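4. Montagem e primeira utilização

Mesa extensível Kerkwood 805, com tampo branco Porex. Ler tudo antes de abrir os sacos de ferragens. Duas pessoas, uma hora chega.

4.1 Antes de começar

Espaço livre no chão, manta ou o próprio cartão da embalagem aberto por baixo. O tampo risca nas quinas se for arrastado em cima de mosaico.

Ferramentas: chave Allen (vem no saco A), chave Philips média, nível. Aparafusadora só no binário mais baixo, e nunca nos parafusos do tampo.

Confirmar o código na etiqueta da caixa maior. 3305 é a versão com extensão. 721 é a versão fixa — nesse caso saltar o ponto 4.4 inteiro.

Falta alguma peça? Não começar. Ligar para a assistência Tollthorpe com o número da etiqueta à mão.

4.2 Pernas e travessas

1. Virar o tampo com a face boa para baixo, em cima da manta.
2. Pôr as placas de canto nos furos marcados. A seta aponta para fora.
3. Apertar os parafusos curtos à mão, sem forçar. Só até encostar.
4. Encaixar as pernas. As duas com ponto de tinta no topo vão do mesmo lado, o lado da alavanca.
5. Travessas compridas primeiro, curtas depois. Se a travessa não entra, a perna está rodada. Tirar e voltar a pôr.
6. Agora sim, aperto final, sempre em diagonal, como as rodas de um carro.

ATENÇÃO: não trocar os parafusos curtos pelos compridos do saco B. Os compridos furam o tampo. Estrago desses não é coberto pela garantia.

4.3 Virar e nivelar

1. Uma pessoa de cada lado, pegar pelas travessas, nunca pela borda do tampo.
2. Rodar devagar e pousar nas quatro pernas ao mesmo tempo. Pousar primeiro em duas empena as placas de canto.
3. Nível ao centro, depois ao comprido.
4. Corrigir nos pés reguláveis. Meia volta de cada vez e medir outra vez.
5. Passadas 100 horas de uso, reapertar tudo. A madeira das travessas assenta e aparece folga.

Nota: em chão de tábua antiga o pé pode ficar no ar mesmo no máximo. Usar os calços Kumsa (vendidos á parte).

4.4 Extensão (só 3305)

1. Soltar a alavanca, puxar as duas metades a direito. Se prender a meio, empurrar para trás e recomeçar, não dar esticões.
2. Levantar a folha central e abrir.
3. Fechar as metades até ouvir o clique dos dois fechos.
4. Alavanca outra vez para dentro. Puxar um pouco para confirmar que está presa.

CUIDADO com os dedos na junta. Crianças longe enquanto se abre ou fecha. Não abrir com loiça em cima.

4.5 Cuidados com o tampo

Primeira limpeza: tirar a película de proteção, pano húmido bem torcido, secar logo a seguir. Pode ficar um cheiro leve nos primeiros dias, arejar a sala.

Uso normal:

— Sabão neutro e água morna. Mais nada.
— Nada de lixívia, acetona, esfregões ou limpa-vidros com amoníaco.
— Base debaixo de tachos e travessas saídos do forno.
— Vinho, café, caril: limpar na hora. Se a mancha já secou, pano húmido pousado dez minutos e depois esfregar de leve.
— Pratos lisos não riscam. Barro por vidrar risca, pôr individual por baixo.
— Não cortar nada directamente no tampo. 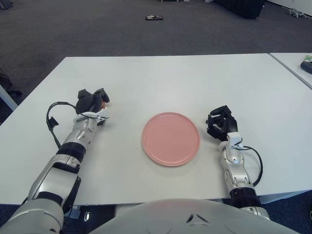

Fig. 7 — Tampo branco com prato raso cor-de-rosa.

O acabamento é branco e de início mostra bem as dedadas. Pano de microfibra seco resolve. Evitar ceras e sprays de móveis, deixam película gordurosa que depois agarra o pó.

Sol directo: o branco amarelece com os anos. Cortina nas horas fortes, ou rodar a mesa de vez em quando. Centro de mesa sempre no mesmo sítio deixa marca clara, mudar de lugar.

4.6 Problemas frequentes

Mesa abana — reapertar em diagonal, depois nivelar. Nesta ordem.
Alavanca dura — pó na calha. Aspirar e pôr silicone em spray, pouco. Óleo de cozinha não.
Folha central mais alta que o resto — fecho mal encaixado, abrir e fechar outra vez. Se continuar, afinar o parafuso por baixo do fecho um quarto de volta.
Risco leve — kit de retoque Porex branco, seguir a folha que vem dentro do kit.
Borda levantada — entrou água. Não colar em casa, contactar a assistencia.

Pedidos de peças por escrito, ao cuidado de Pouran Ebrahimi, Tollthorpe, com código do modelo e fotografia da etiqueta. Em novembro as respostas demoram mais por causa do inventário. Guardar a chave Allen, serve também para o banco da mesma série.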